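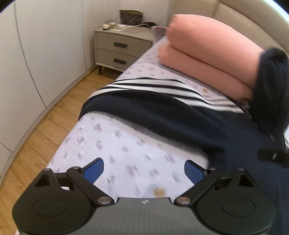
*Pirnberg fitted sheet, small floral print on white. Navy garment not included.*

# Pirnberg fitted sheet, floral

The Pirnberg is a printed cotton fitted sheet from the Alent bedroom range. It is sold alone or as a pack of 2, and pillowcases in the same print are listed separately. The current version replaces the one withdrawn in December. The cloth and the print are the same as before; the elastic and the corner seams have been changed.

## Cloth and print

The sheet is plain-weave cotton with a thread count of 195. It has a dry, crisp handle when new and softens over the first few washes. It is not brushed and has no easy-care finish, so it creases in the usual way for cotton of this weight.

The ground is white with a pale lavender cast. Small motifs in purple and grey-green are scattered over it, with touches of yellow. The print is on the upper face only. Placement varies from sheet to sheet, and the motifs are not matched at the corner seams.

Under warm bulbs the lavender cast is less noticeable - compare the sheet with existing bedding in daylight before taking it out of its packing band.

## Fit

Elastic runs round the full hem. On the older version it was fitted at the corners only, and the long sides could ride up on deeper mattresses.

| Item | Detail |
|---|---|
| Sizes | Single, small double, double, king |
| Material | Cotton, plain weave |
| Thread count | 195 |
| Elastic | Full hem |
| Corners | Boxed, double-stitched |
| Wash | 40 °C |
| Shrinkage allowance | 5 per cent |
| Pack | Single sheet or pack of 2 |

The shrinkage allowance is cut into the sheet. A new one will feel slightly generous across the width until it has been washed. If it is still loose after washing, check the size on the label sewn into the hem at the foot end.

When making the bed, start with the labelled corner, then fit the one diagonally opposite. Pull the hem down the side of the mattress and tuck it under. Do not haul on the hem itself, as this puts the strain on the stitching instead of the cloth.
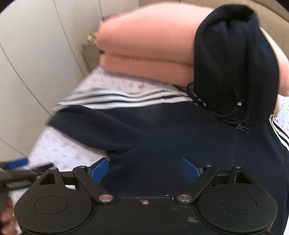

One buyer wrote that the print was smaller than she had expected from the shop listing, but that it sat well with plain blankets and she had gone back for the second size. She also asked whether dark clothes left on the bed would mark it.

Dry, washed clothes should not. New dark garments can carry loose dye, and damp ones are the more likely to transfer it to a pale ground. Navy and black are the usual colours in the marks reported to us. Rinse any transfer in cold water straight away and wash again before drying, as heat tends to fix it.

## Care

- Wash before first use, separately from dark items.
- Machine wash at 40 °C with similar colours.
- Do not bleach. The purple fades before the grey-green.
- Tumble dry on low, or line dry.
- Iron on the reverse while slightly damp.
- Close zips and fasten hooks on anything washed in the same load.

Fabric softener is not needed. Repeated use leaves a film on the cotton and makes it slower to take up water.

Some 5 per cent of returns on the older version were for pulled threads, mostly from zips in mixed loads. Pulled threads are not covered as a fault. Failed seams and perished elastic are, and the label must still be attached.

## Matching items

The Cabrera pillowcase uses the same cloth and print and comes in housewife style only. The Darkell blanket is plain, in several colours, and is heavier than the throw it replaced. There is no matching duvet cover - one was sampled, but the print looked too sparse at that width and it was not put into production.

Stock last checked Sat 1 April. The small double is on back order, and orders that include it are held until every item can be sent together, unless split delivery is chosen at checkout.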